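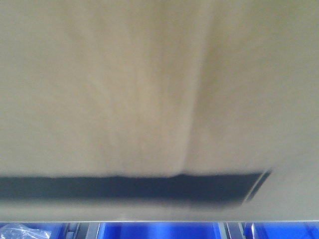 An Afternoon With Cell Two: the Clatstead Open Day

The town of Clatstead holds its industrial open day once a year, and most people go for the bakery, where you are given a bun. I went to the parcel warehouse, where you are given a hi-vis vest and have to hand it back. The date was August 3, 2024, the parking was in a field, and the sign for the visitor entrance pointed at a hedge.

The warehouse belongs to Zitanon, who pack and send out small spare parts for appliances: hinges, knobs, door seals, the little clips that hold the shelf in your refrigerator until they don't. I had signed up for the long tour, which is two hours and capped at 10 people. Nine of us came. One was a boy of maybe eight who asked better questions than I did and whose questions I have borrowed throughout.

The short tour walks you past everything. The long tour picks one machine and stands you in front of it until you either understand it or need to sit down. Ours was Cell Two, a robot arm that takes parts out of blue plastic bins and puts them in cardboard boxes. There is a Cell One. It was behind a curtain and our guide changed the subject.

What it does

Bins come down from the storage shelves on a conveyor and line up in a steel rack in front of the arm. A box arrives on the other side. The arm reaches into a bin, picks out a bag with a part in it, and drops it in the box. If the order needs three things, it does that three times. Then the box leaves and I assume somebody in another state gets their shelf clips.

At full speed the cell is rated for 394 picks an hour. On a screen above the fence you can watch the real number, and during our visit it was a good deal lower, partly since they kept stopping it for us. The guide said they would rather have a steady machine than a fast one. The screen was turned slightly toward the wall by the end of the tour, though it may just have been loose.

The arm has a suction cup on the end, a soft one with pleats like a tiny accordion. I had pictured a metal claw. The claw was tried, we were told, in the first October, and it went through plastic bags the way a toddler goes through a gift shop. The cups are gentler but they wear out. A new one goes on every morning whether or not the old one looks bad, and the old ones go in a coffee can. The boy was allowed to keep one. I was not offered.

The camera, and why everyone talks about it

I had come to see the arm. The people who look after Cell Two barely mention the arm. They talk about the camera, in the tone people use for a relative who is very talented and cannot be left alone with the stove.

The camera is bolted to a post and looks over the work area. It never moves, and that is its whole job: it knows where the bins are because it has been told exactly where it is. Everything the arm does starts with a look from that camera. So if the camera gets bumped, even a little, the arm goes on working with full confidence in slightly the wrong place.

Cardboard is the natural enemy. The camera sees a box pass close to the lens, and for that moment it sees box: a great tan blur with a crease down it and a dark stripe near the bottom that could be tape or a gap, and just the rims of the blue bins peeking out underneath. They had a view like that up on the maintenance monitor, and we all leaned in to look at it as though it might be a planet. From a standing start I could not have told you what it was. Neither, our guide pointed out, could the software, for most of the first year. It would try to find a part to pick in there. It would sometimes decide that it had found one.

The cure was dull and I liked it very much. The cell now checks each view before it uses it. If too much of the picture is one flat color, or if it cannot find the bin rims where they belong, it throws the picture away and waits a moment and takes another. If it throws away 10 in a row it stops and turns on an amber light, and a person comes over to see what is in the way. On our tour the amber light came on once. What was in the way was one of us, leaning.

Clear bags

The boy asked what the robot found hardest, expecting, I think, something heavy. The answer was clear plastic bags. You can see a clear bag because you have been seeing them all your life, mostly while trying to open one in the produce section. A camera gets a few bright white wrinkles and, behind them, a lot of blue bin. When the bag is crumpled the wrinkles are different every time. An empty bag left in a bin looks a lot like a full one, so the arm will go down, grab it with great care, and pack it. Customers have received an empty bag. Some of them have written in.

So the bins get walked twice a shift. A person goes down the line and pulls out loose bags by hand. It is the least automatic job in the building and by all accounts the most popular, as it involves a stroll.

The light matters too. There used to be bright lamps straight overhead, and every fold in every bag flared. They moved the lamps out to the sides and hung what looked to me like a shower curtain in front of each one. I asked what the material was called. It was a shower curtain.

The morning routine

This was the part of the tour I had paid for, in the sense that it was free. They shut the cell down, hung a padlock on the big red switch, and took us through what happens before each shift. The padlock came first and was treated seriously. Whoever goes inside the fence puts their own lock on the switch and keeps the key in their pocket, and nothing moves until that person walks out and takes the lock off. There was a row of these padlocks on a board by the gate in different colors. One had a sticker of a duck.

Then the camera lens gets wiped, with a proper lens cloth and not with a sleeve. (There is a laminated sign about the sleeve.) Cardboard sheds a fine brown dust that you don't notice until you wipe something white, and a week of it makes the picture go soft.

Next, a flat board with a checker pattern is set on the rack in a marked spot, and the camera is asked where it thinks the corners are. If the answer agrees with yesterday's, fine. If it has drifted, they check the bracket bolts. Each of these has a stripe of yellow paint running across the bolt head and onto the bracket, so that a bolt that has turned shows a broken stripe. I have since painted stripes on the bolts of my garden gate and can report that one of them is up to something.

After that comes the suction cup, then the hose, which gets felt along its length for cracks, and then the filter on the vacuum pump. Our guide tapped the filter over a trash can and a surprising amount of box came out. The pump is from a firm called Sitthichai, or at any rate that was the name on the binder. The binder was thick and very clean. The single page taped inside the cabinet door was filthy, and I know which one I'd trust.

Last, the rack. The bins have to sit square between the metal uprights. They are plastic, they have been dropped, and a few have bowed so that one corner rides up. A bowed bin goes in the red cart. The red cart was full, and there was a second red cart.

All of that takes 20 minutes if nothing is wrong. They did it for us in 50, with questions.

Things that break

There is a log, in pencil, on a clipboard. We were allowed to look but not to photograph it. Most entries were what you'd expect: cup, cup, hose, cup, sensor dirty, cup. Fault 501 came up so many times that somebody had stopped writing the words and simply drew a small frowning face. Fault 501 means the arm thinks it has picked something up and the vacuum gauge disagrees. Usually the gauge is right.

One of the other visitors worked at a similar place over in Ludstead and fell into a deep conversation with our guide about hose fittings. The rest of us stood politely by. It was like being at a wedding where you don't know either family. I did catch that the Ludstead people change their hoses every 120 days and that this was considered showing off.

If you go

The long tour has to be booked ahead, and the slots go up on the town website a few weeks before. Closed shoes are required and they do check. There is nowhere to sit in the second hour except an upturned blue bin, and I was asked to get off it, so that may be how they bow. The vending machine takes coins only.

The bakery had run out of buns by the time I got there.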